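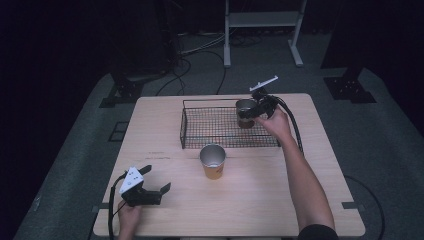
Page 7

Unit 3. Planning and budgeting a small manipulation bench
Course notes, Ritu Nigam

Reading before the session: the Brokdale purchasing guide, chapters 1 and 2. Bring a calculator or a laptop with a spreadsheet.

3.1 Start from the task

Most first budgets for a robot bench start with a catalog. Start with the task and write it down in one sentence, for instance "move cups in and out of a wire basket on a tabletop, two hands, one object at a time." Everything you buy should trace back to that sentence. If a line on your list does not, move it to a second sheet called Later.

The cup and basket task is the one we use throughout this unit. The hardware at the point of work is a pair of hand-held grippers, each with two fingers and a cable. The objects are cheap and the table is an ordinary table. Students tend to conclude that the whole bench is cheap. The grippers are the part you look at, and they are usually less than half of the total.

3.2 The five groups

Sort every item into one of these groups before you put a price on it.

Point of work. Grippers, fingers, tracking markers or plates, spare fasteners.
Work surface. Table, mat, clamps, anything that holds the table where you left it.
Support structure. Uprights, brackets, base plates, camera mounts, lights.
Power and data. Cables, hubs, power supplies, storage, the computer.
Consumables. Cups, baskets, tape, labels, cleaning cloths.

An item that fits two groups goes in the one where it would be replaced. A gripper cable fails when it gets bent over a table edge too many times, and you replace it without replacing the gripper, so it belongs in Power and data.

3.3 Cables

Cables get their own section in these notes for the reason that they are left out of nearly every draft I grade. Look at where they run. With hand-held grippers the cable hangs off the back of the device and goes down over the side of the table, so the length you need is table height, plus the run across the floor, plus slack for the full reach of the arm. Measure with string while somebody moves through the whole task. Then buy the next length up.

Budget one complete spare set. Also budget floor covers if people will walk behind the table – these are not expensive, and adding them after the fact means a second order and a second shipping charge.

3.4 Worked example: Restport quote

The Restport teaching room received this quote for add-ons to a bench it already had. Prices in dollars.

Cable set, two grippers: 140
Spare cable set: 140
Replacement fingers, two pairs: 96
Mounting plates and bolts: 118
Cups and baskets: 71
Total: 565

Three questions came up when we went over it in June. First, the total has no shipping and no tax. Second, the consumables line is a single purchase, and paper cups that get squeezed all day do not last a term. Third, there is nothing for labor. Mounting plates have to be fitted by someone, and if that is a technician, those hours are charged to your project.

Exercise A. Rewrite the quote as a one-year budget. Assume the cups and baskets are bought three times. Add your local tax and a shipping estimate, and state where the estimate came from.

3.5 Lead times

Put a lead time beside every price. In the Mundix plan (handout 2) the mounting plates had a lead time of 30 days and everything else arrived within a week. The room sat half built for most of a month. The plates should have gone out on the first order, even though they were near the bottom of the list.

Draw the schedule backward from the day you want people working at the table. Allow two days for assembly and one for finding out what is missing.

3.6 Buy, borrow or build

Tables, mats and stands are easy to borrow. Write down who lends them and when they go back. Grippers can be bought ready-made or built from printed parts. Xiao's costing sheet, at the back of the packet, compares the two. Built is lower on parts and higher on hours, and the gap closes once you need more than two pairs. Whichever you choose, keep both hands the same model. Mixed pairs double your spares list.

Exercise B. For each of the five groups, mark every item buy, borrow or build. One line of explanation per group is enough.

Due at the start of the next session, on paper. Unit 4 covers maintenance contracts.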